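Pre-Run Inspection Checklist: Hand-Held Gripper Capture and Replay Software
Wulluvov tooling, Stovumell perception module. Reviewed Monday, December 16, 2019
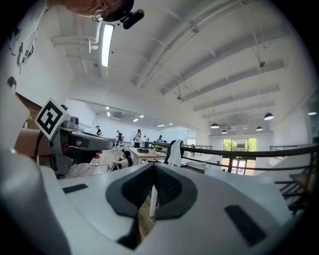
Phùng writes that the July version of this list was signed off every single week and still let a bad calibration file through, so would the reviewer please stop treating a tick as evidence. Fair. Comments below are longer this time, and "OK" on its own has been removed as an allowed answer.

1. Marker detection
Check: The fiducial marker is detected at both ends of the finger travel and at the tilts people really use.
Result: Pass with comment.
Comment: Detection holds when the marker is square to the lens. At a steep tilt the detector still reports a pose, with a confidence score that looks exactly like the good ones. The score tops out at 255 and I have yet to see it fall far enough to trigger the warning. I don't know what it measures. Until somebody can tell me, operators should look at the overlay and ignore the number.

2. Lighting
Check: Exposure is locked before recording, with the room lights on.
Result: Pass.
Comment: The lock works from the menu. It does not survive a restart of the capture program, and the program doesn't mention this. Relock after every restart.

3. Clock sync
Check: Camera and gripper-width streams share one clock.
Result: Fail.
Comment: The tool prints "synced" as soon as both streams open. That only means both streams opened. I compared the logs by hand and found the width signal trailing by 3 frames at 60 frames per second. Small on paper, but it is enough to have the planner close the fingers late. The green text should go until it is tied to a real test.

4. People in view
Check: Bystanders are masked before the mapping step.
Result: Not accepted.
Comment: The release note says moving people are "handled." Handled how? In an open room with people sitting and standing, someone who stays put long enough gets treated as furniture, and the map is built partly on them. When they get up, the position estimate slides. Run the mask on every recording, including the ones that look quiet.

5. Map quality
Check: Start and end positions agree after a closed loop.
Result: Pass with comment.
Comment: Passed on the demo route supplied by Umine. I would like to see it pass on a route Umine did not pick. Railings and glass doors are the obvious places to try. Repeat before the next release.

6. Planner limits
Check: Speed and reach limits load from the site file.
Result: Fail.
Comment: If the site file is missing, the planner falls back to built-in defaults and carries on. It should refuse to start. I renamed the file to test this and got a plan back in under a second, no complaint at all. A rejected plan would have been a much better result. Do not send plans to an arm until this is fixed.

7. Stop command
Check: Software stop halts replay from any state.
Result: Pass with comment.
Comment: Worst case was 200 milliseconds from key press to zero command. That figure covers the software and nothing past it. Please don't quote it as a stopping time for the arm. The hardware stop has its own sheet and must be tested separately.

8. Stairs and walking routes
Check: The operator is told when tracking is lost.
Result: Fail.
Comment: The warning appears on the laptop, which the operator is not looking at while walking. Add a sound. Until then, no recording on stairs, whatever the manual says about "full-building capture."

9. Log files
Check: Software version and calibration date are written to each log.
Result: Version yes, calibration date no.
Comment: Raised in July. Still open. See Phùng's note at the top for what happens without it.

Overall: recording allowed on level floor, replay not allowed. Items 3, 6 and 8 need a retest with logs attached. A message saying "works on my machine" will be sent back.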